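About Ivutik

We help small labs buy robots. More to the point — we help them plan, budget and sometimes not buy at all. Clinics, college biology departments, seed testers, water labs. Anyone with a bench, too many tubes and a finance office asking questions.

Started as two people answering email at night. Bigger now, still answer the email.

What we do

Equipment plans. Three-year budgets. Quote comparison, line by line, in plain words. Floor layouts. Service contract reviews (read these!! most people dont). We take no commission from any seller. Flat fee, agreed up front.

How a project goes

First a call. Then a visit, 2 days on site, we watch people work and write down where the time goes. Then a layout on the computer before a single purchase order goes out. Table size, arm mounts, reach, where the racks sit. Changes at this stage cost an afternoon. Changes after delivery cost a lot more, and somebody has to sign for it.

Tube handling is most of what we get asked for. Two arms, racks, one table.

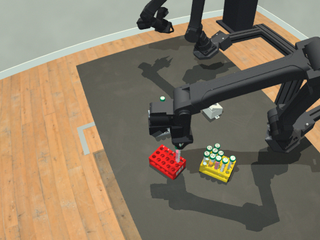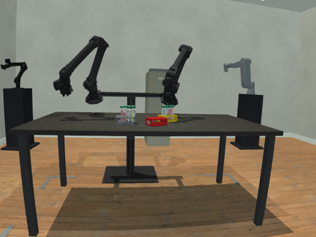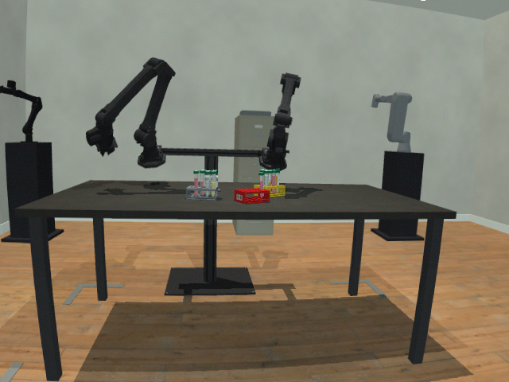
Tube transfer layout, simulated. Two arms and a red and a yellow rack in every view.

Stojanovska wrote to us in October that the arms were the easy part of the budget and the grippers, spare fingers, training days and extra power outlets were what nearly sank it. Wanted us to say so on this page. Fair enough. The same letter asked why vendors never put installation on the first quote. We'd like to know too. Our budget sheet now has a row for every one of those, and it stays in even if the answer is zero.

Numbers

246 equipment plans so far. Nearly 30 of them ended with us saying wait a year. Those labs still paid the fee and most came back later.

If you run under 1,000 tubes a week, call before you ask anyone for a quote. You may want a better rack system and a second pair of hands, and thats a much shorter plan.

Our tools

Lurow — the budget sheet. Purchase, install, service, parts, training, floor space. Free to clients, works in any spreadsheet program.

Ulletti — the layout library. Common tables, stands and arm mounts, so we dont start from nothing each time. Being updated, some older mounts missing, ask if you need one.

What we don't do

We don't sell arms. We don't repair them. We don't write grant applications but will check the equipment section if you send it early. Early means not Friday at 5 pm.

Getting in touch

Use the contact form. Tell us what you move, how many, how often, and when your budget year closes. A rough sketch of the room helps, pencil is fine. Ceiling height too, people allways forget ceiling height.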